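Urenton Cask Finish Rye, Batch 42

Reading time: 2 minutes

Urenton Cask Finish Rye is distilled at our Flurkau site and finished in oak casks that previously held fortified wine. Batch 42 is the current release. It was drawn from casks selected by Jana Rieger, head of maturation, and bottled without chill filtration or added color.

The spirit is made from a mash of rye and malted barley. After a slow fermentation it is distilled twice in copper pot stills and filled into new charred oak. It remains there for 10 years before it is moved to the finishing casks, where it rests through two further summers. The casks are tasted separately by the blending team, and those that are judged too sweet are held back for later batches.

On the nose, the rye shows baked apple, clove and dark bread. The palate is dry at first, with orange peel and black pepper, and becomes rounder with a small amount of water. The finish is long and mildly tannic. Radwa Fahmy, who leads the blending team, recommends serving it at room temperature in a tulip glass.
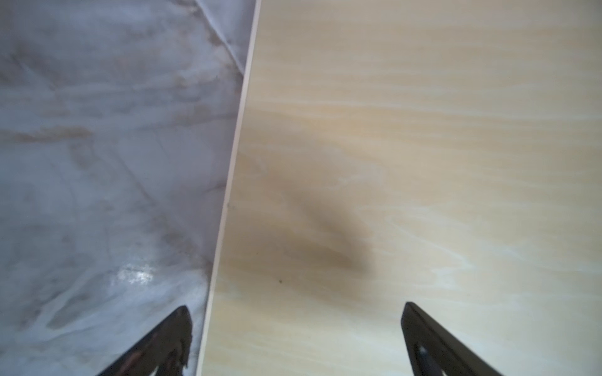 Marble-patterned and wood-grain surfaces.

Batch 42 consists of 2,000 bottles. Of these, 486 are reserved for customers of the distillery shop in Flurkau, and the remainder is supplied to licensed retailers through our distribution partner, Shawky. Each bottle carries its batch and cask group on the back label. Orders from the shop are limited to two bottles per customer.

Bottles should be stored upright, away from direct sunlight. A slight haze may form at low temperatures. It is a natural result of the bottling method and does not affect quality. Once opened, the rye is best enjoyed within a year.

The gift edition is supplied in a rigid carton with a printed tasting card. Engraving is available on request and adds one week to delivery. The distillery shop is open daily except Sunday. Trade customers may request samples and current price lists from Ashraf El Idrissi in the sales office.

Sold only to adults of legal drinking age. Proof of age is required on delivery. Please drink responsibly.

We use cookies to remember your age confirmation and to measure visits to this site. Accept all / Manage settings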